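The Trutton Auto Dealers Association will award nine scholarships this fall to students entering automotive technology programs.
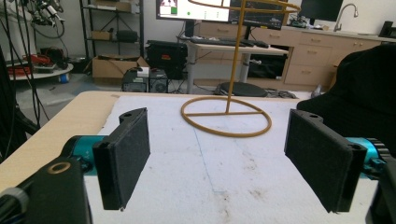 Black gripper fingers over a white tabletop covering.

Applications are open to high school seniors and to current dealership employees. Each recipient will receive two semesters of tuition support. 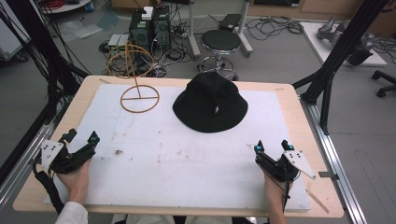

By the Kendness Magazine Staff

Member dealerships Jurkora Motors and Manurung Auto Group will each host four recipients as paid apprentices. Apprentices must complete 80 hours in the service department.

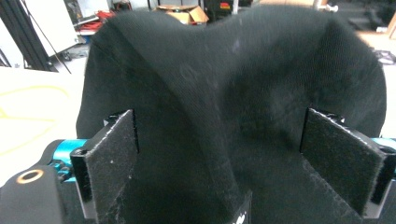 A fold in black fabric.

Applications close in December.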